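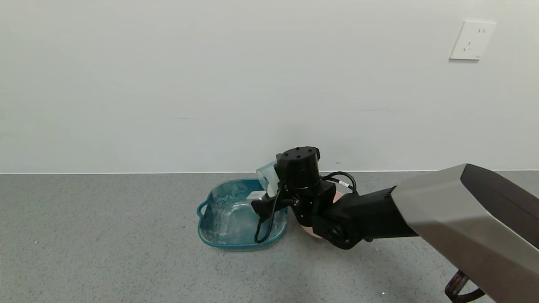 Teal basin on the speckled floor. Best thing in the laundry kit.

Soaking, hand washing and getting things dry

Emerson Macedo, July 16, 2020

Quick page. Been promising this to people for ages and the old one on the Kunside site was full of dead links, so starting over. Mostly stuff about soaking and washing by hand, with some drying at the end. Add to it when I can.

Which basin

Plastic, wide, lower than you think. Tall buckets are fine for mops but hopeless for jumpers, everything bunches up at the bottom and the top bit sits out of the water going stiff. Square ones fit in a corner better than round. Check the rim by picking it up in the shop and flexing it. If it folds in your hands empty it'll fold when it's full and you'll have wet socks.

Don't use the kitchen one for laundry. Bleach, nappies, dog towels, whatever. Keep them apart, and a different colour helps when other people do the washing up at your place.

Fill it where you're going to leave it. Jug or a short bit of hose off the tap. Carrying a full basin across a hard floor is how I did my knee at Gradisley.

Cold first

Nearly always. Blood, egg, milk, grass, baby food: cold. Hot water sets the first three and then you own that stain. Rinse the worst off from the back of the fabric so you're pushing it out the way it came in, then soak.

Grease is the other way round. Dish liquid straight on the dry mark, rub in with a thumb, leave it ten minutes, then warm water. Putting water on first just spreads it.

Ink, I have never had much luck with. Metho on a cotton ball, clean rag underneath, dab dab dab. Shift the rag as it picks up colour. Test inside a hem. Biro sometimes lifts, permanent marker mostly laughs at you.

Soaker powder

Disolve it before the clothes go in. Properly. Jug of warm water, stir till you can't feel grit at the bottom, then top up with cold and add the clothes. Undissolved powder sitting on a dark shirt will leave a pale patch and there's no fixing it.

Wool and silk, no. The enzyme stuff eats them. Read the back of the packet.

Overnight is plenty for most things. Two days and it smells like a pond. If it's still stained after a night, tip it out, fresh water, fresh powder, go again. Much better than leaving it to stew.

Weigh it down. Shirts float, air gets trapped in the sleeves. Old dinner plate on top does it.

Jumpers

400 mL jug is what I use for mixing the wool wash, a capful in that, then into the basin of lukewarm. Lukewarm meaning your wrist can't decide. Inside out, press down, lift, press down. No rubbing, no wringing, no hanging it by the shoulders off the tap while you answer the phone.

Rinse water same temperature as the wash water. It's the swing from warm to cold plus the rubbing that felts it. Had a lovely grey one from Barros go down to toddler size and it was entirely my own fault.

Then roll it in a dry towel. Lay towel flat, jumper flat on that, roll it up like a swiss roll and kneel on it. Second towel if the first one's soaked. Dry flat in the shade. Turn it over when the top feels dry, pull the cuffs into shape while you're there.

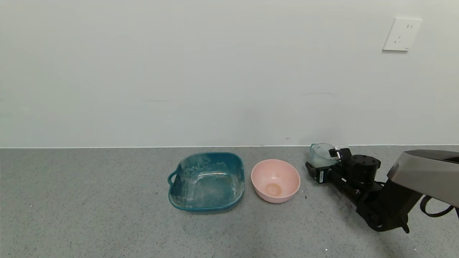 Colours that run

New jeans, red anything, cheap towels. Wash alone the first few times. To check, wet a corner and press it hard between two bits of white paper towel. Colour on the paper, goes in by itself. Salt and vinegar in the water, my mum swore by it, I've done it both ways and can't tell any difference with modern dyes. Won't hurt.

If something has already run onto something else: DO NOT DRY IT. Keep it wet, back in a cold soak straight away, change the water every time it goes pink. I've saved a tea towel set this way after a whole day of water changes. Once it's been through the dryer give up and call it a rag.

Tea towels and dishcloths

These get their own bit because everyone washes them with the sheets and wonders why they smell. Wash hot, with nothing else greasy, and go easy on the fabric softener. Skip it, really. It coats the cotton and then they push water around the plate instead of soaking it up. Same with bath towels. If yours have gone waxy, one hot wash with half the usual detergent and a cup of white vinegar in the rinse. Never vinegar and bleach together, not in the same basin, not one after the other without a good rinse between. The fumes are dangerous.

Dishcloths, boil them. Old saucepan, ten minutes, tongs. Let the water cool before you go tipping it anywhere.

Sneakers

Laces out, insoles out. Knock the dry mud off outside, dry mud comes off, wet mud goes in. Old toothbrush, bit of dish liquid, warm water in the basin but only enough to do the soles. Canvas can take a full dunk. Leather and suede can't.

Stuff with newspaper, change it after an hour and again before bed. Out of the sun or the white bits go yellow. Not on the heater either, the glue lets go.

Drying inside

Winter problem. August at our place in Sulcombe nothing dries outside from one week to the next.

Airer goes in the smallest room with a window. Window open a crack, door shut, fan on low pointed across the clothes and not straight at them. Keep everything a hand's width off the wall or you'll be scrubbing mould come spring. Thick things at the outer edges, thin things in the middle. Shirts on hangers off the curtain rail or a broom handle across two chairs.

Extra spin cycle before it comes out of the machine. Costs next to nothing and takes hours off. Not for wool, see above.

Keep basins and wet washing well clear of any power point or extension lead. Fan cord goes up and over the back of a chair, never trailing through the drips.

Looking after the basin

Rinse it when you're done. Sounds obvious. Dried powder goes to a crust and next time it's in your delicates. Bicarb on a damp cloth gets the grey ring off, don't use steel wool, it scratches and then the scratches hold the dirt.

Store upside down or on its side so it drains. Leave it out of full sun or the plastic goes brittle. If it cracks, duct tape on the dry outside will get you through one wash. After that it's a seedling tray, drill some holes in it.

Bits and peices

Collar grime: plain shampoo, rubbed in dry, before the wash. It's made for shifting body oil.

Deodorant marks: bicarb and water paste, an hour, brush off, wash cold.

Candle wax: freezer bag of ice on it till it snaps off, then brown paper and a warm iron for what's left.

Chewing gum, same with the ice. Patience.

Beetroot: soak a slice of white bread in water and lay it on while the stain's fresh. Don't know why. Works on the tablecloth anyway.

Dirty soak water on the garden only if it's plain soap. Soaker powder and bleach go down the laundry sink.

Still to write up: doonas, curtains, the hat question. Someone wrote in asking about hand washing a sleeping bag and the short answer is use the bathtub, front zip open, and get help lifting it out, it weighs a ton wet and the seams inside can tear. Longer answer when I've had a go at mine.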